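Student team teaches robot arm to shelve books

A student robotics team at Hundholm Technical College is spending the spring term on a job most people do without thinking: picking up a book and standing it in a desk organizer.

The project is part of the college's second-year automation class. The team will show its work in April at the Usurby Student Robotics Meet, where entries in the tabletop class have to sort and file everyday objects. 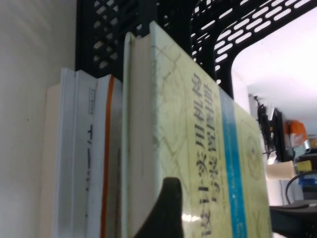
Laine Vanags

The arm carries a small camera near its gripper, and a second camera watches the table. Students guide the arm through the task by hand control while both cameras record. The recordings are then used to train a program that tries to do the same thing by itself.

"A book looks easy until you try it with two fingers," said Mayuree Mahawong, who leads the team. "Thin ones bend, thick ones barely fit in the grip, and the covers are slippery."

The team has recorded 886 runs so far. Jirayu Thepsuriya, who looks after the data, said 46 of them were thrown out after a loose mount shifted the table camera.

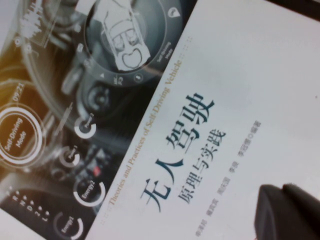
Each run starts with a different book in a different spot. The students used titles from their own shelves, including engineering textbooks in Chinese, and kept the set mixed in size and weight. Mahawong said the first version of the program did well with one book and failed with almost everything else.

Under the meet rules, a team gets 30 minutes at the table and can score up to 100 points. Points are taken off for dropped items and for any book that ends up lying down in its slot.
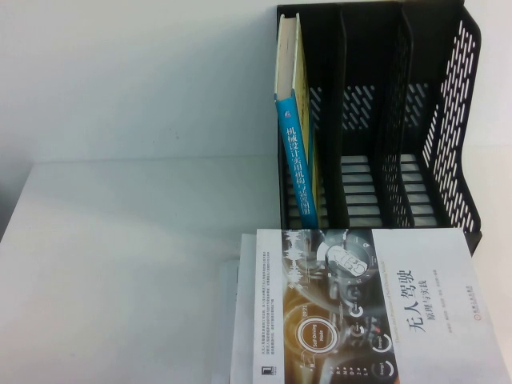 The class instructor, Ward Jacobs, said he asked the team to write down every failed attempt along with the cause. Most of the early ones came from the gripper closing too low on the cover, so the book swung when it was lifted. The students changed the approach angle in March and recorded a new batch.

Yupin Phromma is working on the release, when the fingers open and the arm backs away from the organizer. She said the arm still pulls a book forward now and then.

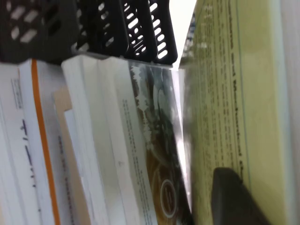
The gripper against a yellow-green book during work on the shelving task.

The team plans to keep recording until the week before the meet. The class lab is open to other Hundholm students in the afternoon, and Jacobs said anyone who wants to bring in a book for testing can leave it at the front desk with a name inside the cover.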